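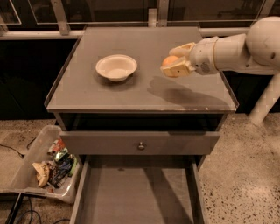 How to Fix and Repaint a Gray Drawer Cabinet Used as a Fruit Stand

By Sumaiya Barua

A small drawer cabinet makes a good place to keep a fruit bowl if your kitchen counter is short. The top gets more wear than people expect. Bowls get dragged, oranges roll off, and the front lip takes every knock from every passing bag. These steps cover chipped paint on the lip, a drawer that won't close all the way, and setting up the top again afterward.

I did mine over a weekend in July. Most of that was waiting for paint.

What you need

A screwdriver
Fine and medium sandpaper
Wood filler or a general-purpose filler, depending on what your cabinet is made of
Primer
Matte gray paint, a small can
A small foam roller and a narrow brush
Painter's tape
Dish soap, a sponge, two rags
A candle stub or a bar of plain soap
Felt pads, 4 of them, for the bottom of the bowl

Step 1. Empty it and take the drawers out

Clear the top. Pull each drawer as far as it goes, then look at the runners before you yank. Some drawers lift up and out at the end, and some have a clip on each side that has to be pressed. Start with the bottom drawer. If you start with the top one and leave the bottom one hanging open, you will bang your shins on it while you work.

Mark the back of each drawer with a pencil, T and B. They may look the same size and still not fit each other's slots.

Step 2. Find out why the drawer stays open

A drawer that sits slightly forward usually has something behind it. Reach into the opening with a flashlight. I found a wadded dish towel and a packet of seeds. If nothing is back there, check the knob screw. On a single center knob the screw runs through the drawer front, and if it's too long the end can catch on whatever is in the drawer. Next look at the runners. Wipe off the crumbs and rub the candle stub along wooden ones. Metal runners only need to be wiped clean and have their screws tightened.

Take the knobs off now and put them in a cup with their screws.

Step 3. Wash

Use warm water and a little dish soap on the top, the lip and the drawer fronts. Fruit juice leaves a film that paint will not stick to. Go over everything again with plain water and let it dry overnight.

Step 4. Fill the chips

Sand each chip with the medium paper until its edge feels smooth under your finger. Press filler in with a putty knife or an old card and leave it a hair high. Let it harden for as long as the label says. Sand flat with the fine paper. Keep the paper wrapped around a block along the lip, or you will round it over and it will never look straight again.

Very shallow scuffs don't need filler. Sanding and primer will cover them.

Step 5. Prime and paint

Tape off anything you want kept clean. If your top has raised edges at the sides, paint along the inside of those with the brush first, then roll the flat part while the brushed paint is still wet. Roll in one direction, front to back. Two thin coats are enough for most grays. Do the drawer fronts lying flat on a table so the paint doesn't run.

To match an old gray, take a whole drawer front to the store. A paint chip held in your hand under store lights is hard to judge. My neighbor Arif Haque tried to match his from a phone picture and had to buy a second can.

Step 6. Put it back together

Wait until the paint no longer feels tacky, then give it another full day. Screw the knobs back on by hand, with a last quarter turn from the screwdriver. Slide the top drawer in first this time.

Step 7. Set up the bowl

Stick the felt pads under the bowl. A wide, shallow bowl is best for oranges and other round fruit. They sit in one layer and you can see the one that's going soft. Keep the bowl back from the front lip by a hand's width, and off to one side, so there is room next to it for a cutting board.

Wash and dry the fruit before it goes in. Check the bottom of the bowl every few days and wipe it out when it gets sticky.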